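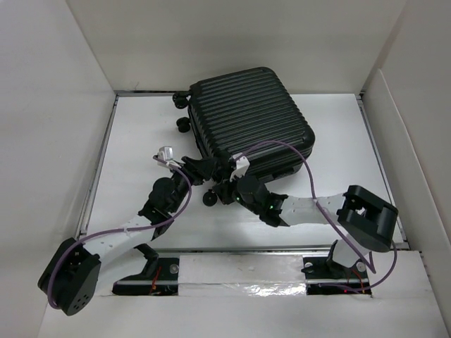
A black ribbed hard-shell suitcase, lying on its side with the wheels to the left.

Search this site Enter keywords Go

Gernholm revises luggage inspection sheet

April 4, 2018

Gernholm has issued a revised inspection sheet for hard-shell suitcases handled at its Skellivier repair counter. The sheet replaces a version with 25 entries and groups the checks by part: shell, closure, wheels, handles. It applies to cases up to 80 liters.

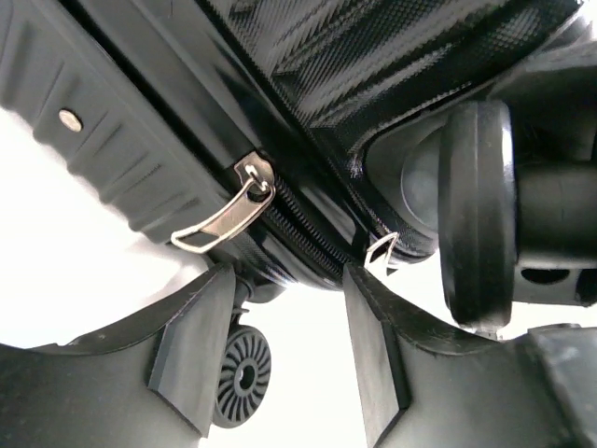
Closures get the longest section. Inspectors must now record the zipper track and the pulls as separate entries, where the old sheet had a single box marked "zipper." On a case with two silver metal pulls on one track, such as the black one here, each pull gets its own line. Rivets in the side panels are entered under shell.

Signe Wikström, who wrote the revision, said the counter logged 267 hard-shell cases last July and that 7 came back with a fault that had been entered under the wrong part. "Most of those were handle mounts written up as shell damage," she said.

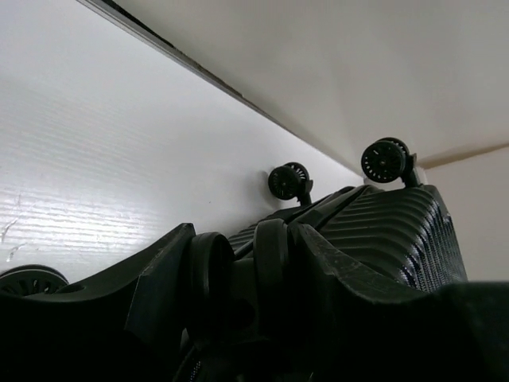

Wheel checks are done with the case off its wheels. The inspector turns each wheel by hand, then tests the swivel and notes any play in the housing. With spinner wheels pointing up, as on this ribbed shell, the housings can be checked without lifting the case again. Carry handles are pulled once and released.

The Triltden counter will switch to the new sheet in July. Copies of the old one remain valid there until then.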